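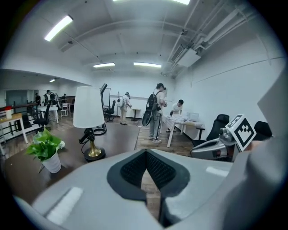 Stop Widths and the Cost of Being Comfortable

Most retail futures traders set their stops by the amount of money they are willing to lose. They decide on a dollar figure, divide by the tick value, and place the order that many ticks away from the entry. The method is simple and it keeps the account statement tidy. I think it is wrong as a primary rule, and I think the platforms that make it the default setting are doing their customers a disservice.

A stop is a statement about price. It marks the level at which the reason for the trade no longer holds. If I buy a pullback to the prior session's low, the reason fails when price trades clearly through that low and stays there. The distance from my entry to that level is set by the market, and it changes with volatility. A fixed dollar stop ignores this. In a quiet week it sits far beyond the level that matters, so a failed trade costs more than it should. In a fast week it sits inside the ordinary back-and-forth, and the position is closed by noise.

I went through my own records with this in mind. The log covers 526 trades, all in one index contract, all entered between the open and early afternoon. Of the losing trades, 143 were stopped out and then reached the original target before the close of the same session. Every one of those used a fixed distance of 10 points. I do not claim the log proves anything for other contracts or other hours. It was enough to change what I do.

The usual objection is that a variable stop means variable risk. It does not, provided the position size moves the other way. Risk per trade is distance times size. Hold the product constant, let the distance follow the market, and solve for size. When the range doubles, trade half as many contracts. When the correct size comes out below one contract, there is no trade. That last case is the one people dislike, and I suspect it explains most of the popularity of the fixed stop. A fixed stop always permits a trade.

Takeshi Okabe made the opposite case to me at some length in April. His view is that traders who choose their own stop levels will choose badly under pressure, and will move them. A fixed number removes the choice. I accept the premise. People do move stops, and I have moved mine. But the remedy is to compute the level before entry from a written rule and send it with the entry as a bracket order. A rule based on range is no harder to follow than a rule based on dollars. Both are arithmetic.

Range estimates have their own problems. A 7-day average true range lags badly after a shock, and it stays too high for several sessions after the shock is over. A longer window is smoother and lags more. I use the short window and accept that it jumps around. Yoshinori Hirose uses the overnight range instead, which reacts faster but depends heavily on which overnight hours are counted. I have tried it and found the results sensitive to a half-hour shift in the start time, which bothers me more than it bothers him.

Software matters here more than it should. Dotside lets the user attach a stop as a multiple of range and resizes the order in the ticket. Kemgate has the range indicator but will not pass its value to the order form, so the number has to be typed in by hand – a poor arrangement at 9:30 in the morning. Both ship with a fixed tick offset switched on. A new customer who never opens the settings menu will trade that way for years.

There is a fair argument for the fixed stop in very short trades, where the holding time is a minute or two and commissions dominate. There the range over the holding period is small and fairly stable, and the error from using a constant is small too. I would leave those traders alone. For anything held through a session, the constant is carrying information about the trader's wallet and none about the contract.

My own rule at present is one and a half times the short average range, scaled down to the holding period, placed beyond the nearest obvious level. If the two disagree by a wide margin I skip the trade. The multiple is the weakest part of it, and I expect to revise it once I have another season of records.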